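Put the Table Back in the Middle of the Kitchen

When my wife and I bought the house on Limsakul Street, the previous owners had just finished a remodel. They had taken out a wall and put in an island with a sink in it, a row of outlets down one side and four tall stools along the other. The agent called it the heart of the home. We paid for it, and for six years I ate most of my meals sitting sideways on one of those stools with my feet off the floor.

I think the kitchen island has been a bad trade for most families, and I think the plain kitchen table should come back.

An island is a counter. It is built at counter height so that a person can stand at it and chop. That is a good height for chopping and a poor one for sitting. My mother-in-law could not get up on the stools at all. She ate with us twice a month and always ended up alone at the card table we unfolded for her, four feet away and a foot lower than everybody else. My son was nine before he could climb up without somebody holding the seat.

Then there is the way people sit. At an island they sit in a row, all facing the same way, like customers at a diner. The person cooking faces them. If you want to talk to the one at the far end you lean back and talk behind two other heads. Nobody can pass a bowl around because there is no around.

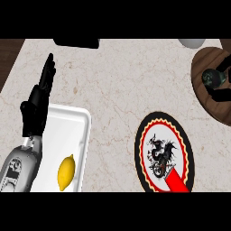
I know the usual answer, which is that an island gives you storage and work space. It does. Ours had two deep cabinets, and in them we kept a fondue set, a bread machine and the lids to things we no longer owned. The work space was real, but a table is work space too. My grandmother rolled out dough, cut patterns, shelled peas and did the household bills on one table, and she did nearly all of it sitting down.

Money comes into it as well. Before we took ours out I asked Lesego Sibiya, who has built and removed kitchens in our town for a long time, what it would cost to fix the sink drain, which ran under the slab and backed up every winter. She quoted us 903 dollars for the drain and said she could not promise it would stay fixed. A table does not have a drain. It does not need an electrician either, and you can take it with you when you move. We found ours at the Grevumach estate sale for 400 dollars, and it came with six chairs, one of them a little shorter than the rest.

There is a case on the other side and I don't want to skip it. A friend in Kadeck has bad knees and likes to cook standing, with everything in reach. Her kitchen is also narrow at one end and wide at the other, and an island fills the wide part in a way a table would not. She lives by herself and eats in front of the television, and she says so without any shame. She should keep her island. Some big households have room for both, and that is fine too.

But most kitchens are the size of ours, and in most of them you have to choose. Builders have been choosing for us. I went through a brochure for a new development out past the county road, and every floor plan in it had an island. Two of them had no marked space for a table anywhere on the first floor. The people who buy those houses will have children who do their homework on stools.

We had ours taken out in October. The floor underneath didn't match and still doesn't. I put a rug over the worst of it, and the chairs catch on the edge of the rug, so I may take it up again and live with the patch. My mother-in-law sits at the end nearest the stove now and tells me when the rice is done.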